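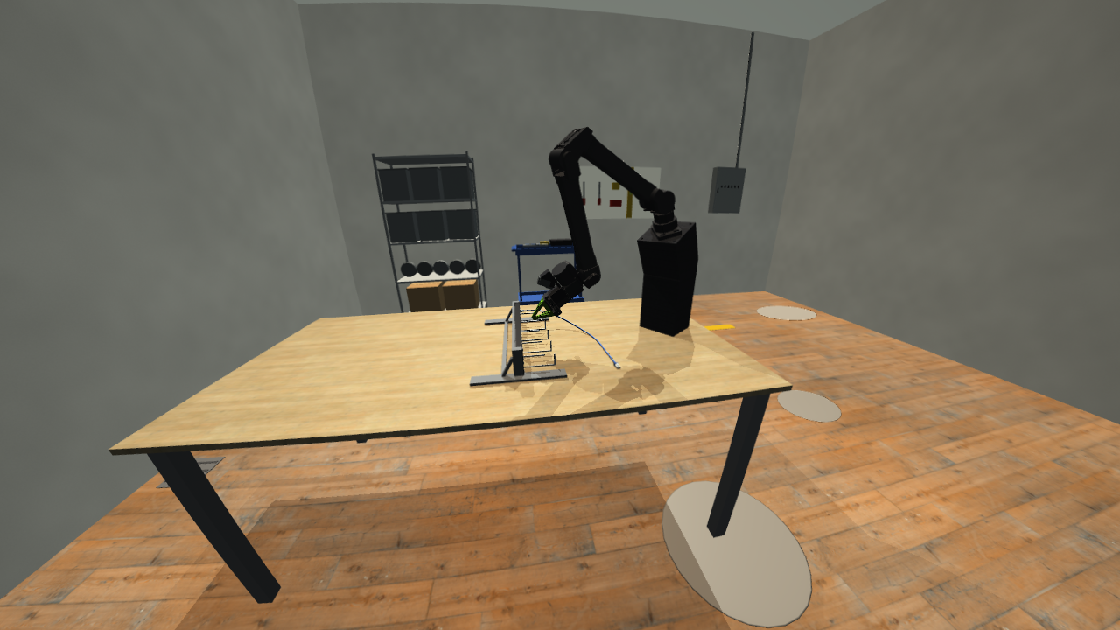 ケーブル掛けセル「Arum」の定期点検票、10月分の改訂を反映した版です。対象はアーム本体、台座、グリッパ、作業台、それとシミュレーション側のセルモデル。モデルも点検対象に入れたのは、実機だけ直して満足する癖が当班にあるためです。姿勢の確認はフックの並んだラックの真上にグリッパを下ろした位置で行い、水色のケーブルは白いコネクタ側を天板に寝かせておくこと。台座は天板の角に立っているので、裏側のボルトに手を入れる人は袖をまくってください。

実施日:2021-05-09
設備:Korletey 第2ライン
様式:Flillamitz 点検票 改13

1. 非常停止ボタン 良
押して止まった。戻して動いた。今月いちばん素直な部品。

2. 台座固定ボルト 要観察
合いマークのずれなし。ただしマークが前回より太い。上から塗り直した人は、塗る前に締めたかどうかを備考に書くこと。

3. 各関節の異音 良
肘関節で小さく鳴る。前回も鳴った。前々回の記録には「気のせい」とある。気のせいが三回続いたら給脂する。

4. グリッパ指先(緑の部分) 要交換
当たり面に摩耗あり。開閉回数は前回交換から約429回で、カタログを信じるならまだ新品。Poller に予備を手配済み、納期は未回答。

5. ラックの支柱とフック 良
支柱の傾きなし。最下段のフックを指で直した形跡あり。治具で直すこと。指は校正されていない。

6. ケーブル 良
被覆の傷なし。コネクタをつまんで引き寄せるのは禁止。先月も書いた。

7. 速度制限 不適合、是正済
設定値が80%のまま。点検時は低速に落とす決まりで、落としてから再開した。

8. セルモデルとの照合 要観察
ラックの位置が実機と2 mm違う。どちらが正しいかで午前が終わった。次回までに原点を測り直し、モデル側を合わせる。

総合判定:条件付き使用可
条件は4の交換と8の再測定。未了のまま次の点検票を印刷しないこと。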